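Kitchen tips: setting up a Jedari arm for plate swaps

We had the Jedari tabletop kit for 15 days and ran it on a play kitchen. Tredstead sells the same arm with a longer cable. These are the habits worth keeping.

Put a cutting board over the burners first. The plates sit flatter on it than on a grate.
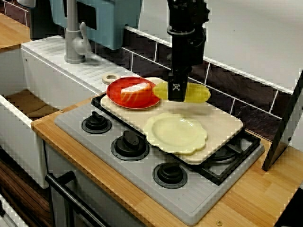 Corn in the gripper, held level over the board.

Use plates in two colors. Red and cream were easy to tell apart at a glance – two white ones were a nuisance. Keep the drop height low and set the speed at 28 for round food. 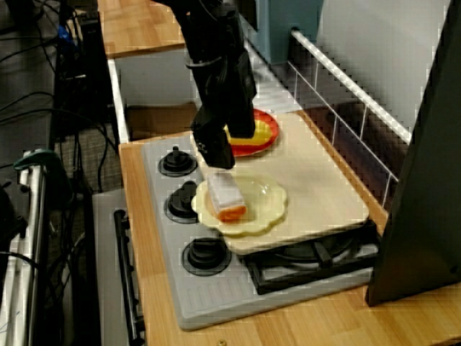 Corn on the red plate, the other piece on the cream one.

Wipe the fingers every 36 picks with a barely damp cloth. Allow 5 minutes before starting again. 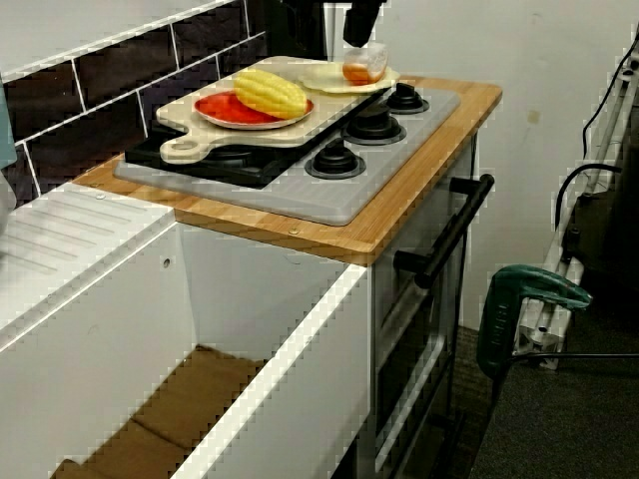 Gripper above the cream dish.

Fagundes pads fit the fingers and cost less than the Jedari ones. The Brurnamitz pads were too thick for flat pieces, so we sent them back.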